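Herent Hand Gripper, Two-Finger
Part no. 619
Made by Bimivine for bench work and task recording

Overview | What's included | Pads and spares | On the job | Ordering

The Herent is a two-finger gripper you hold and work by hand. An operator uses it to do a bench task the way it should be done, and the recordings are used to set up the robot cell that will take over the repeat part of the job. The fingers have the same shape as the ones on the Herent arm, so a pick made by hand is a pick the arm can reach.

Most of our customers are small packing and assembly shops with people who know their parts well and have never programmed anything. They don't have to learn to. A shift lead can show an operator how to record in one morning.

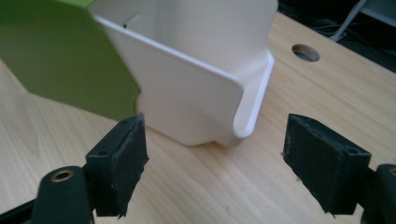 Herent fingers open in front of a white plastic container, bench height.

What's included

Hand unit with two dark green fingers
One pair of contact pads, fitted
One spare pair of pads
Hex key and pad screws
Printed setup sheet

The fingers take threaded brass inserts, so pads and guards can come on and off many times without stripping the plastic. The pads are a dark, matte material with some give. They pick up lint and the edges will chip and fray with use. This does not affect grip at first. Change them when the flat face is no longer flat, or after 3,000 picks, whichever comes sooner.

Pads are sold in pairs. Please change both at once, as a new pad against an old one will close off center.

Setting up the bench

Use a bench that doesn't rock. Clear the area you plan to record in and take one pass with the fingers open and nothing between them before you bring in any parts. Wood, laminate and rubber mat are all fine as surfaces. Bare polished steel gives too much glare and should be covered.

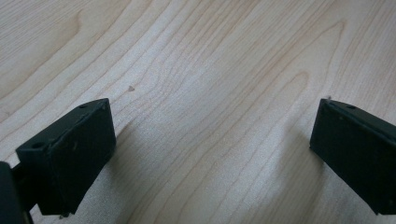 Open jaws over bare wood, pale top with a strong grain.

Keep the same bench and the same lights for the whole set. If the job has to move, start a new set and name it by bench. We suggest 300 passes for a simple pick and place, more if the parts come in mixed sizes.

On the job: Pētersons

Pētersons packs fittings for plumbing suppliers and has had the Herent since February. Before that, four people on each shift moved parts from bins into trays by hand. Two now do the recording and checking, and the other two went to the order desk and final inspection. No one was let go, but the work did change, and not everybody liked it at the start.

"The first weeks were slow. You are doing your normal job with a tool in your hand and it feels clumsy," says Triin Vanags, who runs the day shift. "By the second month my wrists were better than they had been in years. I do miss having four of us at the one bench."

Priit Dambrauskienė, on the same line, asked for a rule that recording would never be used to time individual workers. Management agreed to it in writing. We advise other shops to settle this before the unit arrives. Our setup sheet has a short form for it on the back.

Ordering

Lead time is 40 working days for the hand unit. Pads ship from stock. The Funia wrist strap is sold separately and fits either hand.

For a bench visit or a loan unit, ask for Dace Avotiņš in sales. Repairs and pad returns go to Ezequiel Aranda at the workshop.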